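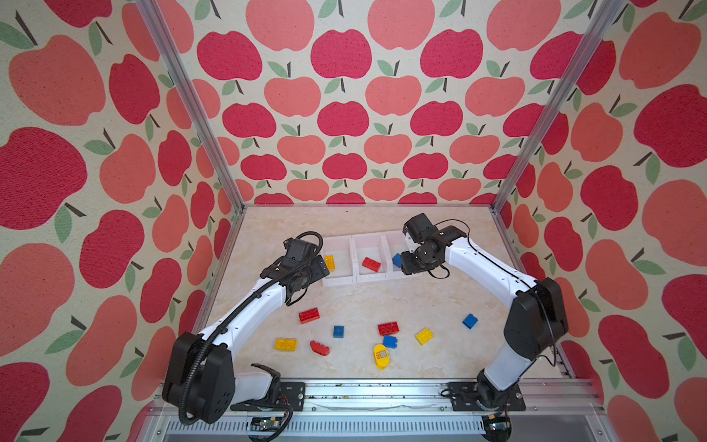

*Handout no. 15, page 1*

## Two arms, three bins

OK, so tonight we're sorting toy bricks by color. I built this at home first and hauled it over to the Bekesell shop in September, and I've changed my mind on plenty since then. The bins go yellow, red, blue from left to right. Please keep that order, my script (trallum_sort, on the shared drive) has it hard-coded!

Before you power up:

- Check the screws on both mounting plates along the front rail.
- Move each arm by hand through its full reach and watch the cable. If it snags, give it more slack at the wrist.
- Set the speed to 36. You can go up to 200 later, but I'd love to get home with all my bricks.

The apple fabric on the walls stays put, and I've grown fond of it. I tuned the color thresholds with those red apples in view, so if you swap the fabric you get to tune them again. 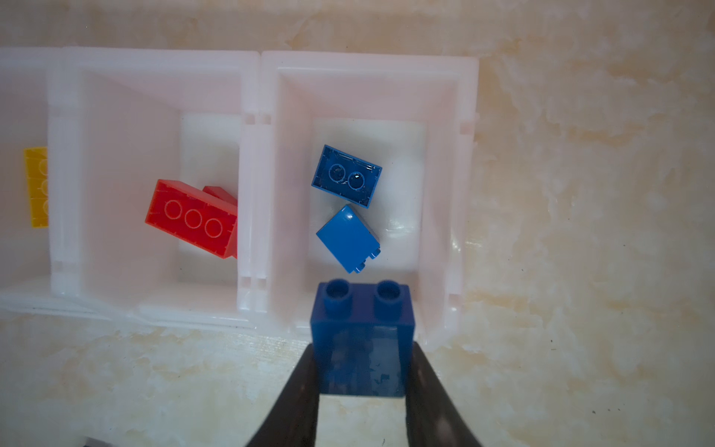

*Notes by your instructor, Fendeck build group*

The wrist view is where you'll spend most of your time. Look at the grip on that blue block: upright, studs up, a finger on each side. Try for the same thing on your first ten picks, and write down the closing value every time. Mine was 208 for the narrow blocks. Sloped bricks are a pain, so leave those for last.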